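Latton Teaching Bolster – Studio Pack of 2
14 Shares | 3 Comments

The Latton is a firm, round bolster made for yoga teachers who run restorative and yin classes. It comes in pairs so you can demonstrate with one and keep the other for a student.

The fill is buckwheat hull in an inner bag with a zipper. You can take hulls out for a softer bolster or add more from the refill bag, sold separately. The cover is heavy cotton with a carry handle at one end. It comes off and goes in a cold wash. Line dry it – a dryer will shrink it enough that the zipper won't close.

Each bolster holds up to 191 pounds when lying flat. We don't recommend standing on one.

Adi Osman uses the pack in his Sunday teacher training at the Drevberg studio, mostly for supported bridge and for side-lying rest. He asked for a longer handle, and the current version has it. The older short-handle model is no longer made, but its covers fit the new bolster.

Colors are slate, rust and oatmeal. Rust is out of stock until December.

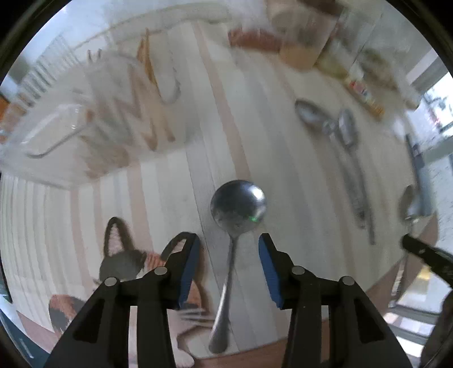

Studios ordering for a full room should look at the class case, which holds 96 bolsters and ships on pallets from our Stostville warehouse. Someone needs to be there to sign for it. Smaller orders go by regular mail and arrive at the door.

If a seam opens in the first two years, send us a photo of the seam and the tag and we'll replace the cover. Normal fading isn't covered. Hulls flatten with use, and most teachers top them up when the bolster starts to feel low under the back.

Questions about studio pricing go to Lorraine Lowther on the orders desk. Please include your studio name and the color you want.

3 Comments | Share this 14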